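Llevo desde febrero con un nodo de Okov en casa y por fin puedo decir que funciona como yo quería. ¡Qué gusto da ver entrar los bloques uno detrás de otro! Empecé con esto porque me cansé de mirar mi saldo en la web de otra gente y fiarme de lo que pusiera allí. Ahora lo consulto en mi propia copia de la cadena, y cada vez que abro el monitor me pongo contento como un crío.

## La sincronización

La primera descarga fue lo más pesado. Son 901 GB con el historial completo, y a mí se me cortó en dos ocasiones (culpa mía, tenía la wifi en vez del cable). El cliente Sima retoma donde lo dejó, así que no perdí nada, pero conviene darle bastante caché en la configuración desde el principio. Yo la subí tarde y la diferencia fue enorme.

También recomiendo leerse entera la guía que publicó Darius Lazăr en el foro de Fuscombe. Explica muy bien el tema de los puertos y por qué el nodo se queda con tan pocos pares si el router no los abre. Después de seguirla pasé de tener tres conexiones a tener una lista que ni cabe en la pantalla. 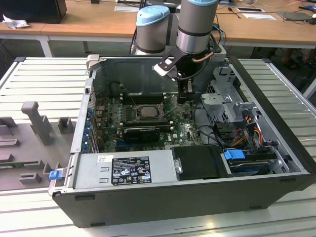 ## Conectar la cartera

Uso Tustberg, que deja elegir servidor propio en los ajustes avanzados. Hay que poner la dirección local, pegar el certificado y reiniciar la aplicación – si no la reinicias sigue preguntando al servidor de siempre sin avisar, ojo con eso. La primera transacción que mandé por mi nodo fue ridícula, unos céntimos de una cuenta mía a otra, y me quedé mirando las confirmaciones hasta las tres de la madrugada.

## Lo que me queda

Quiero probar el modo podado en otro disco, para comparar cuánto tarda en arrancar, y montar alertas cuando suban las comisiones. Sima trae un módulo para eso, aunque la documentación está a medias y solo en inglés. Si alguien lo tiene ya en marcha, que me deje su configuración en los comentarios, ¡la pruebo esta misma noche!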